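Wident releases updated motion planner for wrist-camera control

Wident has released a new version of Skollidell, its planning and control software for robot arms. The update changes how the planner uses the view from the wrist when a gripper is working close to a surface. Development was led by Mizanur Abeysekara, and the work was carried out in simulated household rooms. 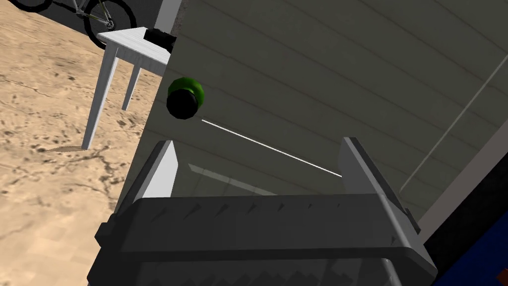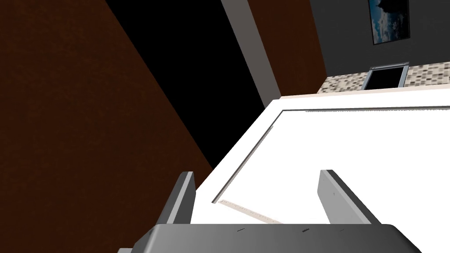 Simulated views from behind the open gripper, the first with a small green and black cylinder beyond the fingers, the second facing a white countertop and a mosaic tile backsplash.

Why does the planner need a new method for working close to surfaces?
The earlier version built its path from a single estimate of the surface, made at the start of each movement. Small errors in that estimate grew as the gripper approached, and the arm would often stop short or ask for a new plan. Skollidell now corrects the estimate during the movement and adjusts the remaining part of the path without starting again.

The release was tested on a set of 56 simulated tasks prepared by the Samarakoon laboratory. Each task was repeated 10 times with changes to the lighting, the starting position of the arm and the placing of objects. According to the release notes, the new version completed all but two of the tasks within the time allowed. Both of the remaining tasks involved narrow shelves, and work on them will continue.

"The arm should be able to revise its path while it is moving," said Mr Abeysekara. "In the previous version a late correction meant a full stop. Operators found this slow, and it made the test records difficult to read."

The update also includes a replay tool, prepared by Katsuhiko Ogura, which shows the planned path and the path taken side by side. Users may step through a run and see the point at which a correction was made. Records from the previous version can be opened in the tool but will not show corrections.

Existing users may install the update from April. Configuration files written for the earlier version will be accepted for 14 weeks, after which they must be converted. A trial on physical arms is planned at the Floroden site later in the year.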